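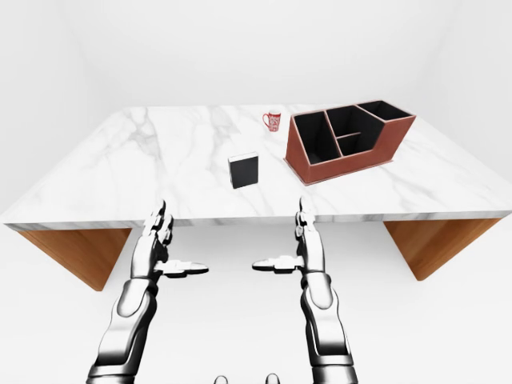 Equipment budgeting for robot manipulation is the process by which a laboratory, school or small firm estimates, schedules and approves spending on robot arms, hands, grippers, work surfaces, test objects, computing and simulation. It covers the period from the first statement of need to the end of the equipment's service life, and is usually carried out alongside space planning and safety review.

The term is used mainly for tabletop work, in which one or two arms handle household or office items placed within reach. Budgets for industrial cells follow different rules and are generally built around output per hour. A manipulation budget is built around the range of tasks to be attempted and the number of trials needed for each.

Scope

A budget of this type separates capital items from running costs. Capital items include the arms, their controllers, end effectors, cameras, mounting frames and workstations. Running costs include spare fingers and pads, cables, software licences, calibration, electricity, insurance and staff time. Delivery and installation are treated as capital by some institutions and as running costs by others, and the choice affects how totals from different sites can be compared.

Test objects are often left out of early drafts. Mugs, boxes, trays and desk organisers cost little individually, but a task set may call for several versions of each, and items that go out of production must be replaced by near matches or modelled afresh. A separate line for objects is normal practice where results are to be repeated at a later date.

Simulation before purchase

Many buyers now run the planned tasks in simulation before placing an order. A model of the work surface, the objects and the candidate arm is prepared, and the arm is driven through the motions of interest. The main questions are reach, clearance and the fit between end effector and object. A hand with several fingers and a simple gripper may both be tried on the same table, the price difference between the two being one of the larger variables in the budget.

Simulation also bears on the choice of furniture. Table height, depth and the position of the arm mounts can be changed in the model at no material cost, whereas a fixed bench is expensive to alter once cables and guards have been fitted.

The Drustadar planning method, in use at several teaching laboratories, divides this stage into a reach study and a contact study. The reach study places objects at the near edge, the centre and the far edge of the surface and records which can be approached without a collision. The contact study deals with grasping and release. Only the first is required before a purchase request is submitted – the second may be completed while the order is in progress.

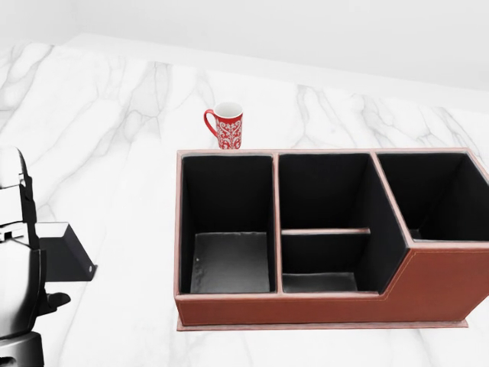
Objects with internal divisions, such as storage boxes and desk caddies, need particular attention in the reach study. The opening of each compartment must be wide enough for the end effector and for whatever it is holding, and the walls limit the angles from which the arm can enter. A gripper that performs well on an open surface may be too broad for a narrow slot. Replacement fingers are a modest expense if ordered with the arm and a larger one if made to order afterwards.

Cost structure

Proportions vary with the size of the project. In the Maltuner schedule, a template written for two-arm installations, 60 per cent of the first-year total is assigned to arms and end effectors. The other 40 per cent is divided among computing, sensors, furniture, objects, training and a reserve. The schedule assumes that a suitable room is already available and makes no allowance for building work.

Single-arm installations do not halve the total. Cameras, workstations, emergency stops and most licences are needed in either case. For this reason some buyers specify mounts and power for two arms and purchase the second arm in a later year.

Simulation costs fall chiefly under computing and staff time. Graphics hardware is shared with other work at many sites and may be charged by the hour. The preparation of object models is charged by the item, with higher rates for parts that move or bend.

Scheduling

Lead times are entered in weeks from the date of order. The Darkgate procurement guide uses 14 weeks for arms and 11 weeks for multi-fingered hands as planning values, with furniture ordered so as to arrive first. Where the financial year closes in December, orders placed late in the year may be invoiced in one period and delivered in the next, and approval for the carry-over is best obtained in advance.

Acceptance testing is scheduled after delivery and before final payment. The tests commonly repeat the motions of the reach study on the real equipment. Differences between modelled and measured positions are noted in the asset record.

Lease and shared use

Leasing is suited to projects of short or uncertain length. Sang, a shared-equipment scheme for small laboratories, lends arms by the term and charges members a fixed fee plus the cost of worn parts. End effectors are excluded from the scheme and remain the property of each member.

See also

End effector
Life-cycle costing
Robot simulation
Acceptance testing

Last revised 8 April 2022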